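Handout 9: Snacks, Bowls and the Small Table
Stodthorpe Evening Classes, Home and Hosting

Okay, welcome back, everybody. Last time we got through linens and ran out of clock before I could get to food that comes in a wrapper, so that's what these notes cover. If you missed the linens session, the folding chart is still pinned up by the sink, and I have a few spare copies in my bag.

I know some of you signed up for the big stuff (the roasts, the centerpieces, the cake stand I keep promising to bring in), but most of the hosting any of us does is a friend at four in the afternoon and whatever's in the cupboard. I grew up in a house where chips went on the table in the bag and you fought your cousins for them. I have no complaints about that! But I do think a bowl changes how people eat, and I'd like you to try it for a couple of weeks and tell me if I'm wrong.

Start with the table

Clear it completely before you put anything down. I mean the mail, the keys, the phone charger, the plant that's been dropping leaves since August. Wipe it, let it dry, and then set out your bowl before you go get the food. I always used to do it the other way, and I'd be standing there with my hands full looking for somewhere to put things.

One bowl goes in the middle if people are sitting all around. If everyone's on one side, say on a couch facing a low table, slide it toward them a little. My own rule is that nobody should have to lift off their seat to reach. At home I test this by sitting down in each chair and sticking my arm out, and yes, my family laughs at me. 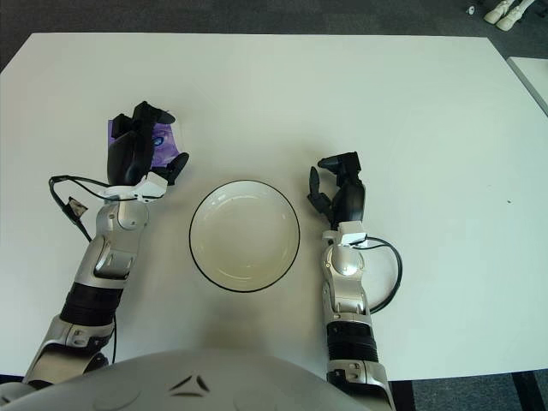
Picking a bowl for packaged snacks comes down to depth more than anything. Deep bowls are great for popcorn and terrible for small wrapped things, because the ones you want are always at the bottom and people dig. I like a shallow one, pale inside, so the colors of the wrappers do the decorating for you. A plain white bowl with a thin black rim works really well on a white table, since the rim gives the eye an edge to land on, and one shiny purple packet is going to stand out nicely in it. Put that same packet in a busy flowered bowl and it gets lost. If your table is dark you can skip the rim and go plain.

I've been through a lot of bowls. The Plela ones we use in class are light and they stack, and they've held up fine, though a couple have scratches from the time somebody (me) let a fork go through the wash in one. The Fultent set is heavier and prettier and I'd save it for when there are no small children around. Buy one bowl first and live with it before you buy the set.

Wrapped or unwrapped?

This came up last term and we went back and forth on it for half the class. My view:

Leave the wrapper on if people will be coming and going, if they might want to take one home, or if anybody has an allergy and needs to read the label. That last one matters most. If you do unwrap things, keep the packaging in the kitchen until everyone has gone home.

Take the wrapper off if it's noisy and you're watching a movie. Also if the snack is crumbly and you've got a carpet you care about. Cut the pouch open with scissors, straight across the top, and pour slowly from low down. Pulling it apart with both hands is how I ended up with pretzels behind the radiator.

And please put out a second, smaller dish for empties. It can be ugly. An old saucer is perfect. Without it the wrappers go back into the snack bowl and by the end of the evening you're fishing around for a full one.

How much to put out

Less than you think. Fill a shallow bowl to just under the rim and top it up when it gets low. For the open house at the Wongsuwan Hall we put out 126 wrapped snacks in one go, in a heap, and people took a handful each and half of them came back in coat pockets the next week. Smaller amounts look fresher, and you get to be the person who keeps showing up with more, which I enjoy.

To try before next class

Set one small table at home with a single bowl and something wrapped. Sit in every seat. Then swap the bowl for a deeper one, same snack, and see which you like.

Bring a bowl from home too, any bowl, chipped is fine. We'll be in room 481 again, and the side door sticks, so give it a shove.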